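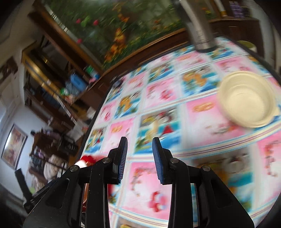
The Pesik hand-held gripper is a data collection tool for research groups that train manipulation policies from human demonstration. It was assessed over 12 working sessions by the household robotics section at Sillania, with Bouchra Abdel Hamid responsible for collection and Eino Hämäläinen for training and evaluation. The method under study replaces teleoperation with direct handling: a person carries the gripper through a task, and the recorded views and finger positions are used to train a policy for an arm fitted with the same fingers. Collection took place in furnished homes. Tables were left as the residents keep them, and a patterned cloth such as this one, with its pink and blue picture squares and a cream-yellow bowl set down on top, is a harder background than the plain bench on which most tools of this type are first tried.

Build quality is good. The two fingers carry matching blue pads, ribbed for grip, and the linkage turns on plain screw pivots that can be reached with an ordinary driver. No pad was replaced during the review period. The wide arms on either side of the linkage collect dust and should be wiped before each session. Collectors with smaller hands reported fatigue toward the end of longer sessions, and the section now schedules a break at the halfway point.

The weak point is fast motion. When the wrist turns quickly, the fingers remain fairly sharp while the room behind them blurs into streaks, and position tracking suffers accordingly. Of 777 demonstrations submitted, those with a sudden turn made up most of the rejected files. Abdel Hamid's written instructions now ask collectors to slow down when approaching and leaving an object. The rejection rate fell after this change, although each demonstration takes longer to complete.

The processing software, supplied separately by Farnamau, is adequate. Import is reliable. The rejection report gives only a file name and a code, and staff had to look up each code in the manual. An update promised for April had not arrived when this review was prepared.

Policies trained on the accepted demonstrations were tested on eight pick-and-place tasks in a home not used for collection. Results were consistent on bowls and cups and poor on soft items such as folded cloth. Hämäläinen attributes the second result to the small number of cloth demonstrations in the set and does not consider it a fault of the gripper.

The section recommends the tool for groups collecting tabletop data in homes, provided that collectors are trained in hand speed beforehand. Groups working mainly with fabric should wait for the wider pads listed in the Fahmy accessory catalog, which have not been tested at Sillania.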